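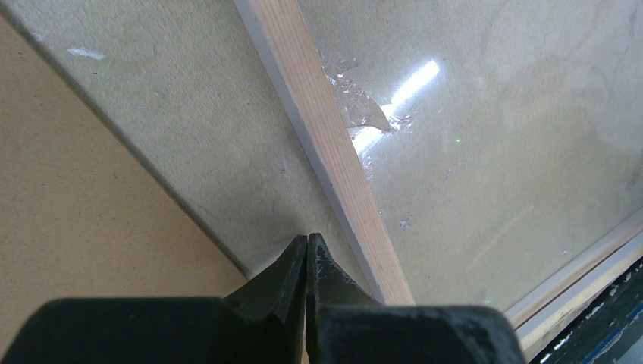 Blick der Handgelenkkamera auf Scheibe und Holzleiste, beide Greiferfinger unten im Bild.

Prondach - Teleoperationsdaten zur Arbeit an Scheiben

Inhalt
43 Episoden, aufgenommen im Juli in der Werkstatt Trulholm. Eine Person steuert den Arm fern, der Greifer führt die Bewegung aus. Aufgabe ist es, Folie an einer Kante zu fassen und abzuziehen, ohne die Scheibe zu verschieben. Bedient haben Lies Martens und Rania Semaan.

Aufbau
Die Scheibe liegt auf einer beigen Platte. Staub und Schlieren wurden nicht entfernt. Die Deckenbeleuchtung blieb an, Reflexe sind also Teil der Daten.

Format
Pro Episode ein Ordner mit Video, Gelenkwinkeln und Greiferöffnung. Dauer je Episode: rund 2 Minuten. Die Zeitstempel stammen vom Steuerrechner.

Bekannte Probleme
In 7 Episoden fehlt die Greiferöffnung am Anfang - im Index als "partial" markiert. 3 Episoden wurden abgebrochen und sind trotzdem enthalten.

Kontakt
Jelle Dierckx, Gruppe Drarier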